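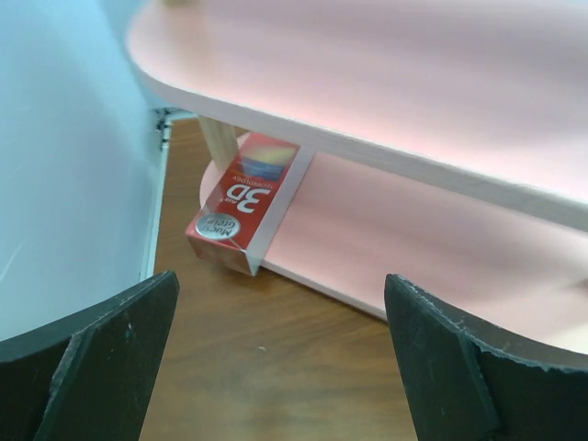
Page last changed: August, 4:40 p.m.

The Second Arm

Zulmira Matos had the quote from Hullell open on the bench beside the pink shelf. Vernon Lévesque read it standing up.

"Two thousand for the fingers?" he said.

"2000 for the year. They come in pairs. We'd go through 13 pairs."

"And the ones we have?"

"Scuffed. Chipped along the edge. They still close."

He looked at the red box on the lower shelf, under the upper board, next to the wooden post. The gripper was open in front of it. He asked what the arm was being paid to do, and she said it was being paid to take a box off a shelf, which Marinho's people did by hand in the back of every store they owned.

"How many stores?"

"20. They want an arm in each one by spring."

Vernon sat down. Colusex had money for one more arm, or for the spare parts, or for Zulmira through the winter. He had written the three figures on an envelope and had been carrying it in his shirt since August.

"If we buy the second arm and this one breaks, we still have one arm," he said.

"With the same fingers on it."

"Clirnby sells a cheaper finger."

"I called them. You have to order 100."

He took out the envelope and crossed off the arm. Then he held the pen over the last line, the one with her name, and put the pen down.

"Order the fingers," he said. "Six pairs. Ask Hullell if they'll bill us later."

She typed the email while he waited. When it was sent she pulled her chair up to the bench and reached for the controls.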